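Learning from demonstration, part two: contact-rich assembly

Welcome back, and thank you for the good questions after last time - I have tried to fold the answers in as I go, so forgive me if one or two of them turn up in odd places. We finished by saying that copying a person's movements works nicely for picking and placing, and then falls over as soon as the parts have to fit together tightly. I would like to spend this session on why that is, and on one method that copes rather better.

The task we keep coming back to is putting a memory module into a desktop computer. It looks easy when a person does it! You line the module up with the slot, feel for the notch, and push until it seats. Most of what matters happens in that last little bit of travel, where a camera is not much help and the forces change very quickly. A policy that has learned only from pictures and joint positions will happily press down on the edge of the slot, quite sure that it is doing the right thing.
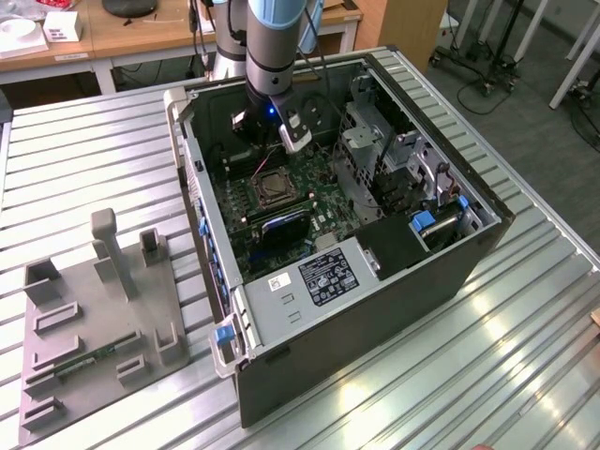 Moltham Robot Learning Group

The computer lies on its side with its panel off, so that the arm can reach the board from above. Next to it is a grey fixture plate with slotted holders of different sizes, and starting each attempt from a holder spares us a good deal of trouble, as the policy does not have to cope with a part lying at any old angle. You may like to think about what we give up by doing this, and we will come back to it in the reading group.

Now to the method, which we call Ostix. It was worked out by Su-chen Chiang and Dionysis Tzanetos, and the idea is to split the job between 2 policies. The first is slow and looks at the camera pictures, and it decides roughly where the gripper should go next. The second is quick and sees only the forces at the wrist and the last few movements, and it is allowed to nudge the first one's plan by a small amount, never more than a fixed limit. I always find it helps to picture somebody steering a boat while a friend leans this way and that to keep it level.

The first policy is trained on recorded demonstrations in the ordinary way. The second starts from the same recordings but is then improved on the real machine, with a person ready to take over by hand. Those corrections turn out to be worth a great deal, and Su-chen's set has more than 2,000 of them, gathered over 27 sessions. Please do look through a few before you write anything, as you will learn more from watching where people stepped in than from any plot of mine.

Three questions to take away with you:

Why should the quick policy's nudges be limited at all? What would you expect to see if the limit were far too large?

If we changed to a different make of board, which of the policies would you retrain first, and how would you check that you had chosen well?

The corrections come from people who know the task well. How might the result differ if they came from beginners?

Written answers of up to 5 pages should go to Grethe Hjaltested before the June reading group. Sketches are welcome, and rough ones are perfectly fine.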